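Cismont toy library moves sorting table to former reading room

08/01/2018

CISMONT – The Cismont Toy Library has moved its sorting and checking work into the former reading room on the ground floor of the Mutiso Building, and will begin taking donated toys there this week.

Until now donations were handled in a hallway behind the lending desk, where boxes had to be stacked along one wall and carried out again whenever the hall was rented. The reading room has its own door to the parking lot, so families dropping off toys no longer need to walk through the lending area.

The library lends toys to 188 member households in Cismont and the neighboring district of Trikach. Members pay a yearly fee and may keep up to 5 items at a time for 14 days. Seasonal items, which include holiday decorations and play food, are lent on the same terms but are put away for part of the year.

The first job in the new room is the fall collection. Staff want it checked, cleaned and labeled by October, when requests for seasonal pieces are highest. Last year the fall shelf opened late and several items went out without labels.
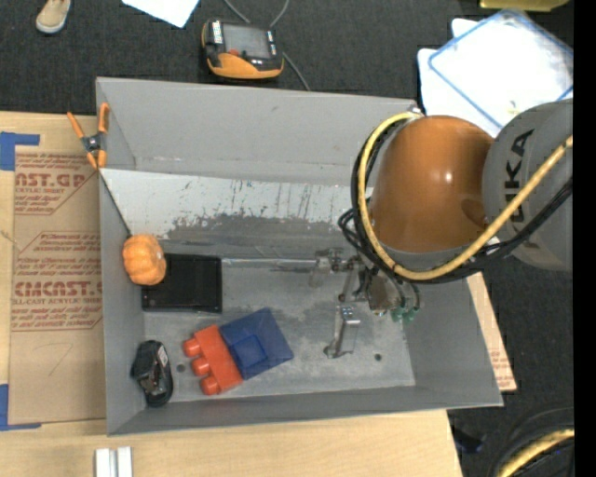

Sorting follows the same steps as before. Donated toys are tipped out, looked over for cracks, loose parts and missing pieces, and then set aside for cleaning or for recycling. Mixed lots are common at this stage, and a red toy and a pumpkin can share the same gray metal bin before they are sent to different shelves. The bin has an open top and its inside is scratched and stained, with much of the scuffing low on the whitish sloped panel. Toys are washed after sorting and go into clean plastic tubs for storage.

Shelving for the room was bought from Piro, a local supplier of used office furniture, and was put up last month. The dark carpet has been kept. A sink in the adjoining closet will be used for washing hard toys, while cloth items will still be sent out for laundering.

The library currently has 141 toys waiting to be checked. Some came in during the spring and were held back until the move was finished – mostly puzzles and building sets, which take longer because each piece has to be accounted for.

Donations can be left at the parking lot entrance during lending hours. The library accepts clean toys in working order. It does not take car seats, cribs, battery chargers or stuffed animals larger than a bed pillow. Puzzles should be bagged, with the number of pieces written on the bag if known.

Lending hours and membership fees are not changing. The hallway will be returned to general use by the building.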